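Automation | Kit and services
January
By Mpho Joubert

Small firms that want a robot to handle cloth usually run into the same problem. The arm can be leased and the software can be licensed, but somebody still has to show the thing what to do, many times over. Holtska sells that part as a service.

The customer rents a pair of hand-held grippers, one for each hand, with a patterned cube mounted on each so that the software can follow where they go. A worker picks things up with them, puts them down again and carries on until the session is over. The recordings go to Holtska, which turns them into training data and sends back a report.

Lerato Masilela runs a small laundry and took the service for 6 weeks. She had two of her staff trained on the grippers in a morning. "The squeezing is easy," she says. "Your wrists get tired before you get bored."
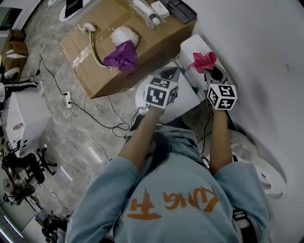
Soft items are where the kit earns its fee. A towel never lies the same way twice, and a fixed program copes badly with that. With the grippers the worker simply deals with each heap as it comes, and the corrections are recorded along with everything else.

There are complaints. The cubes have to stay in view, so people must learn to keep their sleeves and elbows out of the way. Masilela lost nine recordings in her first batch to this and was charged for them. Holtska's Kagiso Zulu says the contract now allows a free repeat for any batch under 143 recordings.

Setting up takes little space, and a patch of floor will do. The grippers are light enough for a full session, though the trigger on our left-hand one was stiff and had to be exchanged. The replacement came in five days.

Hire is by the week, with training charged separately. Holtska does not sell the grippers outright.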